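3.2 Reading the Erdale washday entries

I came to the Erdale diaries expecting weather and church, and I got laundry. Pages and pages of it! The household books run to over 2,000 entries, and once I'd started marking the ones that mention washing, ironing, starching or mending I found I could hardly turn a leaf without reaching for my pencil. I used the Rizzi transcription throughout (it keeps the odd spellings, bless it) and went back to the originals only where a word looked doubtful.

My way of sorting was simple. An entry went into the washing pile if the diarist said who did the work, when it was begun, or what was left over for the next day. Entries that only grumbled about soap went into a pile of their own, and I'll come back to those in section 5. The short phrases gave me the most trouble - "got through by noon" could mean the wash, the ironing or the whole morning, and I changed my mind about several of them in May when I read the lot again. 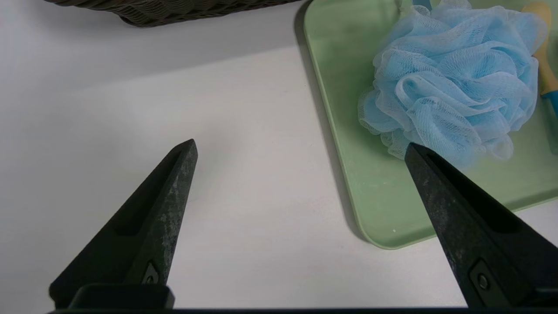 Figure 2. Light-blue mesh bath pouf on a pale mint-green tray.

3.3 Who did the work

I'd assumed the hired girl did most of it. In the 14 months I read most closely, though, the diarist names herself at the tub far more often than anybody else, and her sister takes over whenever there is company in the house. The hired girl turns up mainly at the ironing, usually in the same breath as bread or butter.

Then there's the gap. For 11 weeks the washing drops out of the diary altogether, and I don't for a moment believe that the family wore dirty collars all that time. I think she was simply tired of writing it down. The Zukomura letters have a similar silence, in a house where we know from the account book that soap was still being bought, so I've treated both gaps as missing notes and left them out of the tallies in the next section.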